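Kitchen chores, still pending: a Friday at the Surden open day

The bus from Zarotville drops you at the wrong gate, so I walked the length of a parking lot and came in through the loading dock with a group of high school students who had been promised pizza. Surden opens its building to the public once a year, in June, and the flyer this time asked "Who will do the dishes in your house?" I have been to enough of these events to have a guess.

Sabina Procházka met us at the door with lanyards and a schedule that was already off. She runs the test floor and talks fast. The first stop was a wall of graphs, the second was a long table of grippers you could squeeze, and the third was the part people had come for: the stations where arms practice kitchen work.

I should say that none of this happens in a kitchen. The stations are tabletops with fabric hung behind them, and the kitchens are the kind you buy for a four-year-old. Procházka was open about this. A toy stove has knobs and a door with a handle, she told us, and if an arm can't manage those there's no point in giving it a real one. Fair enough. But the flyer had said dishes.

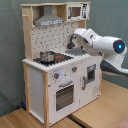

I asked what counts as a success. The answer took a while. For the pot task, the pot has to end up in the sink and stay there. For the faucet, the arm has to touch it and let go without dragging the whole unit across the table. They had logged 2,871 attempts since the winter, and 354 of those were thrown out before scoring for reasons like a bumped table or a dead cable. When I asked for the success rate on the rest, I was told it depends on the task, and then the pizza arrived.

My own sink at home has a sponge that smells, a fork under a plate and a pan with rice burned onto it. I brought this up with Mirela Honorato, an engineer who was eating standing up. She didn't argue. Water is a different problem, she said, and grease is worse. She thinks loading a dishwasher with plates of one known size could be ready for a cafeteria fairly soon. I asked her how soon. She said she had stopped giving dates after the last open day.

After lunch there was a talk by Adalberto Barbosa from Pratosow, a company that wants to put arms in the back rooms of grocery stores. His slides had a lot of arrows. The claim was that stocking shelves and wiping counters are close to solved, and he had a video of an arm placing cans, sped up. A woman in the second row who manages a bakery asked what happens when a can is dented or the label is peeling. He said a person steps in. She asked if that person is paid to stand there. He said it was a good question and moved to the next slide.

Gift shop: one table, mugs and a small hobby gripper for $699. I bought a mug.

To be fair to Surden, the people on the floor were more careful with their claims than the flyer was, and they let us ask anything we liked. The students seemed to have a good time. If you go next year, bring a jacket, the test floor is cold, and get off the bus one stop later than the website tells you.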